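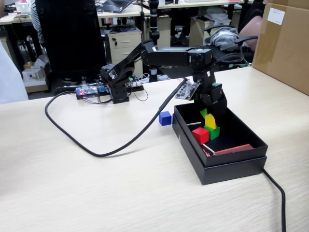
The Year I Learned to Sort the Mail

I grew up thinking mail was something that happened to other people. My parents handled it, then my roommates handled it, and then I moved to Laveck and there was a slot in the door and a heap on the mat, and the heap was mine. I let it go for 7 months. When I finally sat down on the hall floor with it I had bills, seed catalogs, a wedding invitation (wedding over, sorry) and a coupon book for a car wash in a town I've never lived in.

So I did what any nosy person would do. I asked the Postex depot on the edge of town if I could come and see how the pros deal with it, and they said sure, come at 5 in the morning. I nearly didn't go!

Inside it was bright and loud and smelled of coffee. The day I went they had 2,091 parcels to get out before lunch, plus all the flat stuff, and what surprised me was how much still gets done by hand. You pick it up, you look at it, you put it where it belongs. I was given a stack of 40 letters and managed to put three of them in the wrong street. The woman next to me fixed them without even slowing down.

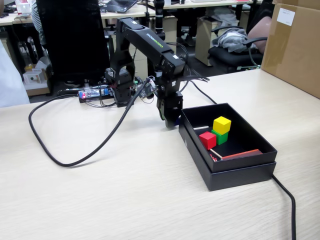 My own system started that same weekend, on the kitchen table, and it was terrible. I bought a fancy divided tray from Wurkia with little slots for every kind of paper, and within days I'd forgotten which slot was which. What works is much dumber — one open black cardboard box, a lot like the one on that tabletop, and everything goes in it the minute it comes through the door. Then I empty it once a week with a cup of tea and the radio on. Bills get paid on the spot, junk goes out, and anything with real handwriting gets read twice.

The handwriting part is what got me hooked, by the way. In November I wrote to an old neighbor who'd moved out to Saha, just a page about the garden and the new bakery, and she wrote back four pages with a pressed leaf tucked inside. We've kept it up ever since. I now own stamps! I have opinions about envelopes!
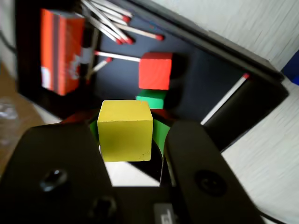
What I Keep and What I Toss

I keep letters, obviously, and postcards, even the dull ones. Catalogs get one flip through and then they're gone, except the seed ones, which I hoard until spring like everybody else in my family. Bank stuff goes in a folder on the shelf. I did try going paperless for a while, but then I had the same heap in my inbox and couldn't even use the backs for shopping lists.

The car wash coupons still come every month. I've started leaving them in the break room at work, and somebody is taking them.

Filed under: Home Life, Small Habits

5 comments | 40 shares

Contact us | Copyright, all rights reserved | Back to top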